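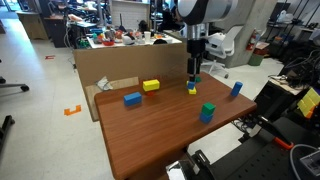
Colored toy blocks on a wooden tabletop. Photo: Perkach

**Perkach opens toy library in Fallthorpe, with free lending for families from August**

FALLTHORPE – Perkach, a small association for family services, will open a toy library in the former Carport building in August. Families who live in Fallthorpe will be able to borrow toys, puzzles and board games free of charge, in the same way as they borrow books.

The collection has 2,000 items at the opening and should grow to 3,000 during the first year. Most of the items are for children from the age of one until the end of elementary school. There is also a shelf of games for adults, which was asked for by several grandparents at the spring information evening.

"Many good toys are used for a few months and after that they stay in a closet," said Vojtěch Kubíček, director of Perkach. "We want that they go to the next child while they are still in good condition. For a family with a small apartment it is also a question of space."

## How the lending works

Each household receives one card. With the card it is possible to take home 4 items at the same time and keep them for 20 days. The loan can be extended once, by telephone or at the desk, if no other family has reserved the item.

There is no fine for late return. If a piece is lost, the family is asked to write it on the slip inside the box, so that the staff can look for a replacement. Wooden building blocks, train tracks and picture puzzles are lent in cloth bags, and bigger toys go without packaging – please bring a strong bag or a stroller.

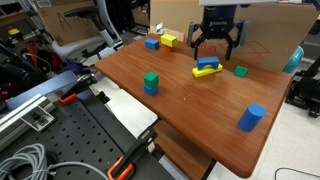 ## Catalog and reservations

The catalog was prepared together with Yook, a design studio which works mostly for public libraries. Toys can be searched by age, by theme and by the size of the box. The pages are in English at the start, and other languages will be added later.

"We tested the catalog with parents who had a child on one arm and the phone in the other hand," said Han-gyeol Hong, project lead at Yook. "After this we made the buttons larger and took away half of the text."

## Opening hours and donations

The toy library is open on weekdays from 2 p.m. until 6 p.m. The entrance is from the courtyard and has a ramp.

Perkach accepts donations of clean, complete toys at the desk during opening hours. Stuffed animals and toys with built-in batteries can unfortunately not be accepted.

**Press contact:** Vojtěch Kubíček, Perkach, Carport building, Fallthorpe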